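Je cherche des gens pour chanter (mal, bien, on s'en fiche)

Bon, je me lance. Ça fait des semaines que je repousse cette annonce et ma sœur m'a dit hier que si je ne la publiais pas avant la fin du mois, elle le ferait à ma place, avec des fautes. Donc voilà : la chorale Tumen recrute !

On répète au-dessus de l'ancienne quincaillerie Helley, premier étage, l'escalier est raide mais il y a une rampe des deux côtés. On chante de tout : des vieux airs à boire, des berceuses, deux ou trois choses de la Renaissance qui nous font transpirer, et depuis janvier un cycle complet écrit pour nous par Balakrishnan Lobo. Il s'appelle Plarnurell, son cycle, ne me demandez pas ce que ça veut dire, j'ai posé la question et j'ai eu droit à une réponse de vingt minutes sur une rivière et un chat. C'est très beau en tout cas. Il y a un passage au milieu où les altos tiennent une seule note pendant que tout le monde bouge autour, et la première fois qu'on l'a réussi j'ai eu les larmes aux yeux, je vous jure.

Le problème, c'est que Plarnurell demande 15 voix de plus que ce que nous avons. On a essayé de tricher en se répartissant les parties autrement, et ça sonne maigre. Il nous manque surtout des basses (comme partout, je sais), des ténors (idem), et des altos qui n'ont pas peur de rester longtemps au même endroit. Les sopranos, vous êtes les bienvenues aussi, mais il faudra vous serrer un peu !

Est-ce qu'il faut savoir lire la musique ? Non. La moitié du groupe apprend à l'oreille, et j'enregistre chaque voix séparément sur mon téléphone pour que vous puissiez travailler dans la voiture ou en épluchant les carottes. Est-ce qu'il y a une audition ? Pas vraiment. Je vous fais chanter quelques gammes au piano pour savoir où vous placer, ça dure cinq minutes et je ne note rien. Si vous êtes timide, venez à deux, je vous écoute ensemble.

Par contre je demande de la régularité. Une absence de temps en temps, ça arrive à tout le monde, moi comprise. Mais quand on travaille à six parties et que les trois basses sont au ski la même semaine, la répétition est fichue et tout le monde rentre grognon. Donc regardez bien votre agenda avant de m'écrire.

Le concert aura lieu à la salle Msimang, 306 places, une acoustique de rêve et des loges glaciales (prenez un gilet). On répète le soir, deux heures avec une pause au milieu, et la pause est sacrée : chacun apporte quelque chose quand il peut, un gâteau, du fromage, une soupe en hiver.
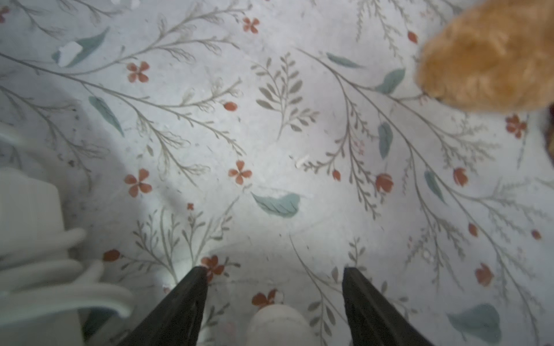 Côté sous, parlons-en franchement. L'adhésion ne coûte rien pour les nouveaux cette saison, on a 1370 euros en caisse et on préfère les dépenser en partitions et en location de piano. Personne n'est payé, ni moi ni vous, et Balakrishnan nous a offert son cycle contre la promesse de le chanter en entier, sans coupures. Pour la tenue, du noir que vous avez déjà dans l'armoire fera très bien l'affaire.

Pour participer, laissez-moi un mot dans la boîte aux lettres de la quincaillerie ou passez directement à une répétition, la porte du bas reste ouverte jusqu'à l'échauffement. Dites-moi votre prénom, votre voix si vous la connaissez, et ce que vous aimez chanter sous la douche (c'est sérieux, ça m'aide énormément pour choisir les bis).

À très vite dans l'escalier !

Annonce publiée le 20 février 2018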